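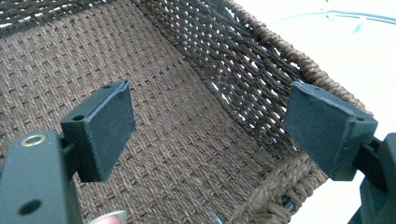 Fitriani Khoo put the objection to us in writing after reading an early draft: if people who own more storage also own more things, then a study that finds the two together has found nothing at all. She is right that most of the published work stops there, and we take her complaint as the starting point for this section.

Figure 3. A woven container with a twisted rope rim.

4.2 Does adding containers reduce household clutter?

The claim that open containers make a home tidier is repeated in advice columns, in store displays and, less excusably, in the introductions of academic papers. The evidence behind it is thin. Of the 16 studies we could obtain in full, most asked people how tidy their home felt after they had bought something to make it tidier. A person who has just spent money on a solution is a poor judge of whether it solved anything, and a rating taken in the first week says little about the months that follow.

The Skasar survey is the one cited most often. It reached 963 households and reported that those with more open storage rated their living rooms as calmer. The authors treat this as support for the idea that containers cause order. The survey was run once, in June, and did not ask how long any container had been in use. It did not ask what was in them either. A living room can look calm when its loose papers, chargers and single gloves have been moved out of sight, and we see no reason to call that a reduction.

The Tida trial is better designed, and its results are harder to use in the way its readers have used them. Households were assigned by lot to receive containers or to receive nothing, and visitors who did not know the assignment scored the rooms. Surfaces in the container group scored better at the first visit. By the second visit the difference had shrunk to a size the authors themselves describe as uncertain, and 59 households had left the trial by then. We could not establish which group they left from. If the people who gave up were mainly those whose containers had filled with odds and ends, even the small remaining effect is too generous.

Only 2 of the studies looked at how long it took people to find a named item. Both found slower searches in deep containers without dividers than on shelves. This result is seldom quoted, perhaps because it is awkward for the tidy-home argument, though the samples were small and we would not lean on it heavily.

We are also unconvinced by the appeal to material. Several authors suggest that natural-looking woven surfaces lower stress and so encourage people to put things away. None of them measured stress. Jardine compared woven and smooth-sided containers and reported a preference for the woven ones, but a preference stated in a showroom does not tell us what happens on a weekday evening at home.

What remains is modest. Giving people somewhere to put things seems to clear surfaces for a while. Whether it changes how much they keep, or whether they can find it again, has not been shown. In the next section we return to the diary data and ask what left the house during the study period, a question the container studies did not ask.

Related items
Shelf depth and search time in small apartments
Self-rated tidiness: a measurement problem
Releo: a diary method for tracking household discards
Dropout in home-based trials
Labels, lids and the habit of putting things back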